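Fenholm Blog Exchange: Member Guide
Section 4. Setting Up Your Post Feed

Your feed tells the exchange where to find new posts and which picture to show beside each one. You need a verified account and the address of your blog before you start. If you have not verified yet, go back to Section 3.

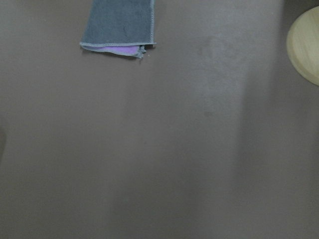
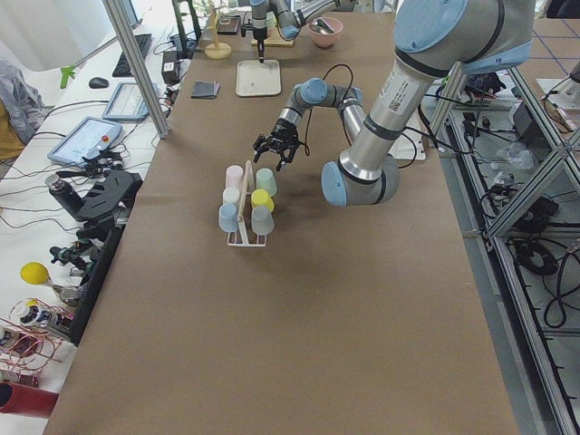
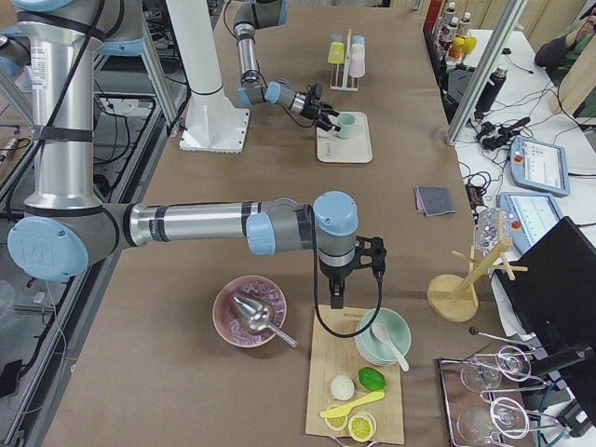 The exchange reads each post once, when it first appears in your feed, and builds a card from the title, the opening text and one picture. By default the card takes the first picture in the post. To choose a different picture, set the card picture by hand in step 6.

4.1 Adding the feed

1. Sign in and open Settings, then Feeds.
2. Select Add Feed.
3. Paste the full feed address, including the https part.
4. Select Check. The exchange lists the most recent posts it can read, up to 37.
5. Clear the box next to any post you do not want to share.
6. Select Card Picture and pick a picture for each remaining post. Posts you skip keep the default.
7. Select Save.

New feeds are held until a moderator has approved them. The status line reads Pending during this time. You can still edit card text, but you cannot change the feed address.

Note: If Check returns no posts, your blog may be set to private or your feed may be turned off. Feeds hosted on Grevarau need the Public Feed option turned on under Sharing.

4.2 Card text

Card text is limited to 200 characters. Longer text is cut at the last full word. Links and line breaks are removed. To write your own card text, select Edit on the card and type over the opening lines.

Caution: Editing a card after other members have shared it does not update their copies. Check spelling before you save.

4.3 Tags

Each post can carry up to four tags. Choose from the list or type the first letters of a tag to search. Tags are shared by all members, and requests for new ones go to Raluca Sandu through the Contact page.

4.4 Removing a feed

1. Open Settings, then Feeds.
2. Select the feed and choose Remove.
3. Confirm.

Caution: Removing a feed deletes its cards and all comments on them. This cannot be undone. To stop sharing for a while, choose Pause instead.

If a feed shows error 584, the address has moved. Enter the new address under Edit Feed and select Check again.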